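Search this site Search Menu

How I Empty a Junk Drawer Using One Plastic Tray

I have a drawer next to the stove that eats things. You probably have one too, or a basket by the door, or the bottom of a tote bag that hasn't seen daylight since November. Mine gets so full that it stops opening, and then I have to stick a butter knife in the gap and wiggle it, and that's my signal. Tray time!

I've tried the fancy ways. I bought dividers. I bought a set of little stacking boxes from Tornum (cute, useless, the lids wouldn't stay on). What finally stuck was the tray method, which I got from my neighbor Keabetswe Le Roux when we were both moving apartments in the same miserable month. She did her whole kitchen with a cafeteria tray and a roll of masking tape, and I stood there holding a lamp and watched.

What you need

A tray with a raised rim. Plastic is good, and bigger is better as long as you can still carry it when it's loaded. A bit of texture on the bottom is really nice to have, so round things don't go skating off when you bump it.

Three bags or boxes. I use paper grocery bags.

A damp cloth, and a timer if you're a wanderer like me.

Step 1. Clear a landing spot

Pick a counter and give the tray its own space before you touch the drawer. I like the kitchen because the light is decent and the sink is right there for anything sticky. Don't use the bed. I've used the bed, and I ended up sleeping next to a stapler.

Step 2. Fill the tray, then stop

Scoop from the drawer until the bottom of the tray is mostly covered, with gaps you can still get your fingers into. Then close the drawer! I mean it. The whole trick is that you only deal with what's on the tray, and whatever is still in the drawer can wait its turn. If things are piled on top of each other in a big heap, you took too much. A little overlap is fine.

Step 3. Pull the easy ones

Set the timer for 10 minutes. Go for anything you can name a home for without thinking. Keys go on the hook. Pens go in the cup. Dead batteries go in their own bag (check what your town does with them, mine has a bin at the library). Don't get up and deliver each thing as you find it or you'll be in the bedroom trying on hats by minute four. Just drop it in the "lives somewhere else" bag and keep going.

Step 4. Deal with the weird stuff

Now you've got the leftovers, and they're always the oddest mix. Mine usually come down to toys, nature finds and mystery plastic.

For toys, I squeeze each one to check for loose stuffing and tug on any strings. Anything that passes goes in the toy basket. Anything with a split seam goes in my mending pile, where it will stay until I'm 90.

For nature finds, I keep one at a time. One rock, or one stick, or one shell. My sister-in-law calls this cruel, but she has a garage.

For bottles, open them, sniff, rinse if they're worth keeping. If you can't tell what was in there, don't reuse it for anything you'd drink.
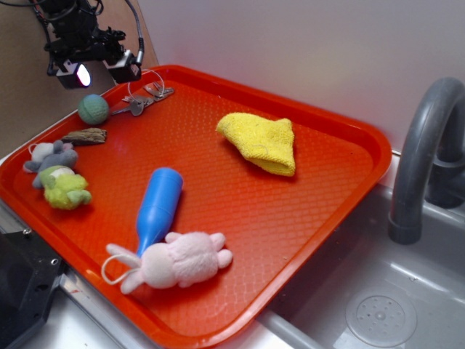
Amber Birkett
Home and tidying writer, Nitby

Keys on a ring, a plush mouse with a string loop, a yellow-green frog, a little knitted ball, a piece of bark or driftwood, a blue bottle on its side. A pretty standard load, in other words, and a good amount for one round. The keys are the easy pull. The ball, the frog and the mouse can all go to the toy basket together, once that string has had its tug. The woody bit has to fight it out with whatever is on the windowsill already, and the bottle gets the sniff test.

Step 5. Wipe and reload

Once the tray is bare, run the damp cloth over it, getting right into the corners where the crumbs and glitter hide. If yours has a pattern on the bottom like this orange-red one, an old toothbrush helps. Then open the drawer and go again. My drawer took 6 trays the first time and has never needed more than two since.

Step 6. Empty the bags the same day

Please don't skip this. I once left a "lives somewhere else" bag in the hall closet so long that I bought new scissors, twice. Walk it around the house, put each thing down where it belongs, fold the bag up and you're done.

A reader named Darren Penrose wrote in to say he does this with his glove compartment, on a baking sheet, in the driveway. Love it. I'm going to try my bathroom cabinet next, so if anybody has ideas for what to do with hotel shampoos, I'm all ears.

We use cookies to make this site work and to remember your settings. Accept Manage preferences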